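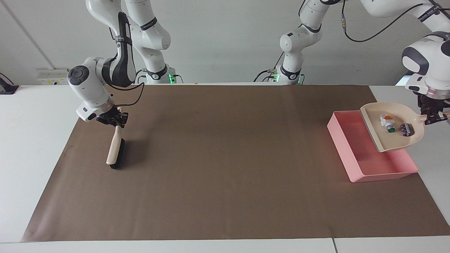

Contre la pelle et la balayette, ou du moins contre leurs apôtres

On lit depuis quelque temps, dans les pages « maison » et sur les blogs de rangement, un éloge de la balayette qui finit par m'agacer. Manche clair en bois, poils noirs, pelle beige : l'objet a sa petite dignité, je l'admets. J'en ai une moi aussi. Mais on voudrait maintenant que ce couple serve à tout, y compris à débarrasser une table de travail, et là je demande à voir.

La thèse, défendue avec talent par Viorica Softić dans ses ateliers de Lendurville, est la suivante : en fin de journée, on ne trie pas, on ramasse. On pousse tout dans la pelle, petits flacons compris, on verse dans un bac, et la table est rendue à elle-même. Le bac rose est paraît-il excellent pour cela, parce qu'on ne l'oublie pas dans un coin. Elle promet 3 minutes par soir. J'ai essayé pendant une semaine, avec la meilleure volonté du monde.

Les 3 minutes, je les ai tenues. Le problème est venu le matin. Un flacon à bouchon vert, une gomme, un bout de ficelle, deux trombones et les pelures de crayon de la veille cohabitaient au fond du bac, et il fallait bien que quelqu'un remette la main dedans. J'avais déplacé le désordre de quarante centimètres. Au septième jour, je cherchais mes ciseaux dans la poussière.

Kastriot Softić, frère de la précédente et menuisier, m'objecte que je balaie mal. D'après lui, il faut tenir la brosse haut, près du bout du manche, et laisser les poils travailler couchés. Soit. J'ai regardé ce que cela donnait sur du papier kraft, dont je recouvre ma table pour les travaux de colle. Les miettes suivent, les objets un peu lourds roulent ou restent, et le papier se plisse dès qu'on appuie. Sur une table nue, cela va mieux, mais sur une table nue une éponge fait aussi bien.

Reste la question de la pelle. Les modèles courants ont un bord large, pensé pour la poussière et pour le sol. Dès qu'on y met un flacon, il faut garder la pelle inclinée vers l'arrière pendant tout le trajet, puis la pencher d'un coup au-dessus du bac, en espérant que le contenu tombe dedans. Doina Omerović, qui tient une mercerie et vide ses plans de coupe plusieurs fois par jour, se sert pour cela d'un simple couvercle de boîte. Elle prend les bobines à la main, une par une, et garde la balayette pour les fils. Je trouve cela plus sensé que bien des méthodes.

Je me méfie surtout du mot « geste », qui revient partout dans cette littérature. Le bon geste, le geste du soir, le geste qui apaise. Balayer une table n'apaise personne quand on a faim et que la colle a séché sur le pinceau. C'est une corvée courte, et je préférerais qu'on la traite comme telle, avec des outils à leur place : la brosse pour ce qui part à la poubelle, les doigts pour ce qui reste.

On me répondra que le bac intermédiaire rend service aux étourdis. Peut-être. Lejla Vidmar en a chez elle depuis des années et jure qu'elle le vide. Je lui ai demandé quand, elle m'a dit en novembre.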